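Two tables side by side, one sits slightly higher - how do I level them?
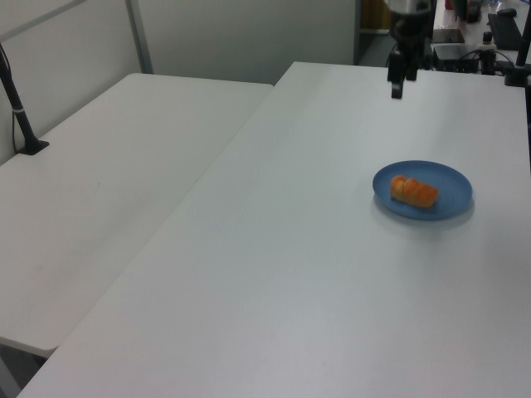

The joint between the two tops, blue plate on the right-hand one.

Posted by jotmont_k, August 12, 2025

I have two white rectangular tables pushed together as one work surface. There is a narrow gap along the joint and a small step in height. Anything slid across catches on the edge. The floor is concrete and the tables have screw-in feet. I would like the tops flush without bolting them together permanently. What order should I do this in?

Dagmar Jelínek

Start with the higher table. Level it alone, checking lengthwise, crosswise and on both diagonals, then leave it. Bring the second table up to it with a straightedge laid over the joint. Adjust the two feet nearest the joint first, then the outer pair. Check the joint at both ends and in the middle - a top with a slight bow can match at the ends and still be off at the center. Once the heights agree, close the gap with two bar clamps under the tops and recheck. If a foot runs out of thread, put a steel shim under it. Cardboard compresses.

brestton70

folded cardboard has worked fine for me for years

P. Bepari

Agree with Dagmar on the order. For a removable connection, use table linking clips on the underside. They hold the gap but will not pull out a height difference, so fit them last. Check the screw length against the top thickness before drilling.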